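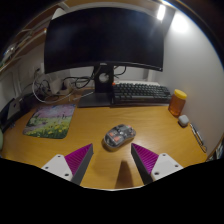 How many demos do you need before a policy can put a computer mouse back on its mousepad? In our tests 250 got us most of the way, and going from 250 to 821 bought us a lot less than changing which desks the demos came from.

OK so that's the short version of what I've been working on all winter, and a few of you asked for the long version, so here goes. Thread!

The task sounds silly small. Mouse is somewhere on a desk, mousepad is somewhere else on the same desk, pick up the one and set it down on the other, right way around. We call it "mouse home" in the lab and I'm sorry, that name is staying.

All the demos are done by hand with a handheld gripper, two fingers, camera on the tool. No arm at collection time. You walk up to a desk, do the thing, walk away. Then the policy trains on the wrist view plus the tool's motion and we run it on an arm back in the lab.

The question I cared about: if you have a fixed number of demos to spend, do you spend them on one desk until it's perfect, or spread them thin over lots of desks? Everybody has an opinion on this and I wanted a curve.

So we built two sets of 250. Set one, which we named Gorkell, is all one desk. Same monitor, same keyboard, same lamp, mouse and pad moved every time. Set two, Jindel, is 21 desks. Real desks that people work at, with the cables and chargers and jars left where they were.

(Rule number one for Jindel was no tidying. I broke it once, on my very first desk, out of pure instinct, and had to throw those demos out.)

Then there's the big one, Qiu, 821 demos, which is Gorkell plus a whole lot more of the same single desk. That's the "just collect more" baseline. It took forever and my wrist has feelings about it.

Testing was on desks that none of the three sets had seen. Same network, same training length, same image crop, 256 on a side. Whoever was running the arm didn't know which policy was loaded. Hongmei Shen set that part up and she was strict about it, thank goodness.

Result: Jindel beat Gorkell by a mile on new desks. I expected that. What I didn't expect is that Jindel also beat Qiu, with less than a third of the demos, and it wasn't close on the placing half of the task.

On the picking half it was much tighter! Qiu is good at grabbing. Once the fingers are lined up over a mouse it knows what to do, on pretty much any desk. More reps of the same grasp really do help with the grasp.

Where it falls apart is finding the pad. Qiu learned that a mousepad is a thing that looks like our lab mousepad, which is plain black. Give it one with a landscape printed on it, flowers and trees and pink sky, and it drifts right past and sets the mouse down on bare wood. Very confidently.

Clear mice are their own headache. A see-through shell on a warm wood desk doesn't give you much of an outline in a small crop, you mostly get the bits inside and some glare. All three policies did worse on those. Jindel did the least worse, I'd like to do better than "least worse."

Somebody in my mentions asked if the lens matters. Big time. The view is super wide so straight desk edges bend, and a pad off to one side looks tilted when it may not be. We tried flattening the images first and it hurt. Flattening throws away the edges, and the edges are where the pad is half the time.

Another ask: did we label anything? Nope, no boxes, no masks, no captions. Just video and motion. I did write a one-line note per desk so I could go back later and see which ones were hard, and those notes have been more useful than some of my plots.

Stuff I'd be careful about: this is one task and one kind of gripper. I would not take these numbers and plan a dish-washing project around them. Also my 21 desks all belong to people in or near the lab, so they lean hard toward big monitors and mechanical keyboards.

Also also, I did most of the demos myself, so the policies move like me. I come in from the right and kind of scoop. Watching an arm do your own bad habit back at you is humbling.

What's next is splitting the two halves. Lalov is the working name for a mix where the grasp part trains on the deep single-desk data and the find-the-pad part trains on the spread-out data. First runs look decent but I've only tested on a few desks, so no plots from me yet.

If you're collecting your own data and want a rule of thumb from one tired person: stop when a desk gets boring and go find another one. I stayed way too long at mine.

Write-up should be out before the end of January, with the per-desk table in the back. Yell at me if it isn't. And if you've run anything like this with keyboards or cups, please reply, I want to compare curves!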